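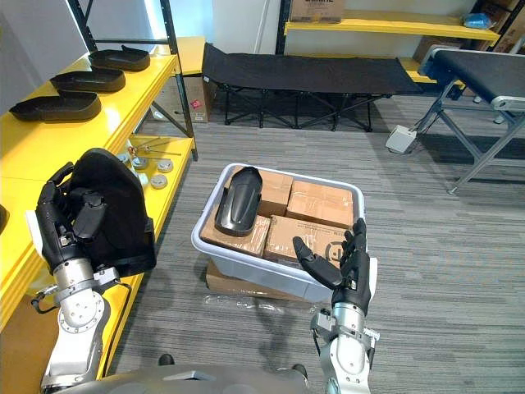 Hi, I'm Uyên! Welcome to Vidora, the little family travel blog that got a bit out of hand and turned into a little family travel company. If you're looking for someone to tell you which train to take with a stroller and two cranky kids, you've found your people.

Vidora started at my kitchen table in Plutenham, with a cold cup of coffee and a notebook full of theater ticket stubs. I'd just come back from a long weekend with my two (they were four and seven then) and my cousin Kiều, and every friend I had was asking the same things. Where did you stay? Did they sit through the whole show? How much did you spend on snacks? I typed it all up in one giant email, forgot a few people, sent it again, and then Kiều Thái, who is the sensible one, told me to put it on a website and stop clogging up her inbox.

So I did. The first post was 3,000 words long and had no paragraphs. People read it anyway!

These days there are four of us. I plan most of the city weekends and write the newsletter, usually late at night with a bowl of cereal. Kiều looks after bookings and money, and she's the one who will talk you out of the hotel with the cute lobby and the awful elevator. Định and Thoa Tô joined us after taking one of our trips with their three boys. They had so many notes for us afterward – polite ones, mostly – that we asked them to come and fix things. They run our beach and lake trips now, and Thoa also answers the phone, so if you call and hear a dog, that's her house.

What do we do all day? Mostly we put together short family trips of two to five nights, the kind you can squeeze into a school break. You tell us how old your kids are, what they won't eat, how far they'll walk before somebody lies down on the sidewalk, and what you'd love to see yourselves. We send back a plan with real times in it. You can book it all through us or take the plan and do it on your own. We charge the same planning fee either way, and you get it back if you book.

We keep our list of places short. Right now it's 12 cities and a handful of lake towns, and one of us has slept in every hotel we suggest, with children, at least once. When we get a new place we go in March if we can, when it's gray and drizzly and the playgrounds are soggy. If a town is still fun with wet socks, it goes on the list.

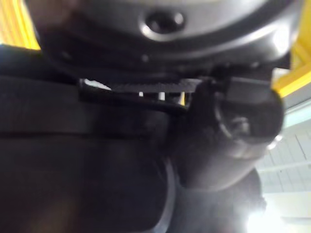

My own favorite is still a big show with a matinee, a late lunch, and then a slow wander back to the room with everybody singing the wrong words. My daughter picks the restaurants now. She has strong feelings about dumplings and she's nearly always right, so a lot of our food tips are hers (she gets paid in stickers and one dessert per tip, which she negotiated herself).

We also have a Saturday-style packing class – it isn't always on a Saturday, sorry, the name stuck – where we get a family of five into two carry-ons. Hiếu Huỳnh teaches that one. He used to drive tour buses and can fold a snowsuit into something the size of a sandwich. The class costs $12 a family, and kids are welcome to come and sit in the suitcases.

A few things we don't do: cruises, theme parks, and anything with a 5 a.m. pickup. Plenty of good people do those, and we're happy to give you a name. For long drives we usually send folks to our friends at Foder, who know every decent rest stop between here and the coast.

Our office is upstairs at 418 Tkachuk Street in Plutenham, over the shoe repair place. Come by if you'd like to flip through the trip binders or borrow a travel crib. The stairs are steep, so give us a call first if you've got a stroller and one of us will run down and grab the other end. We're in most mornings while school is on, and we close up completely during the breaks, when we're off traveling with our own crew.

If you'd like the newsletter, write to us and say "sign me up" and Kiều will add you. It goes out every other week, unless somebody has chicken pox.

Page last updated October 17, 2021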